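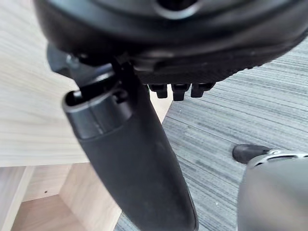 办公室整理用上机器人以后，原来的员工做什么？

夜班人员改做巡检和异常处理，搬运、归位等重复动作由机器手臂承担，岗位数量暂时不变。

办公楼运营商Sketton从11月起在Drendumton园区试用名为Drikora的整理系统，首批覆盖822个工位。此前这项工作由夜班人员逐层完成，每晚能整理500个左右。试用期间，每班留两人，负责查看机器人的报错记录，并到现场处理它放弃的工位。

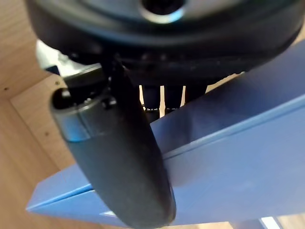 夹爪的黑色手指位于蓝色物件前方，后面是浅色木面。

夜班主管Leandro Carrasco介绍，员工上岗前要接受三天培训，内容包括急停操作、夹爪清洁和重新示教。他说，弯腰的活少了，盯屏幕的时间多了，有几名老员工还不习惯，排班也改过一次。
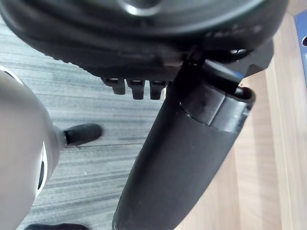

培训中花时间最多的是近距离操作。工位下方空间有限，机器手臂容易碰到家具。夹爪的黑色指端悬在灰色条纹地毯上方时，旁边就有粗黑的立柱，再过去是木质表面，员工要学会判断何时叫停、何时让它重试。公司要求每次叫停都写明原因，交班时一并移交。
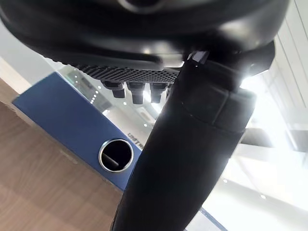

蓝色面板上的圆孔，孔边为银色金属。

员工代表提出，新增的巡检职责应当写入岗位说明，并相应调整夜班津贴。Sketton表示正在商谈。同属该公司的Medina办公楼是否采用这套系统，要等Drendumton试用结束后再定。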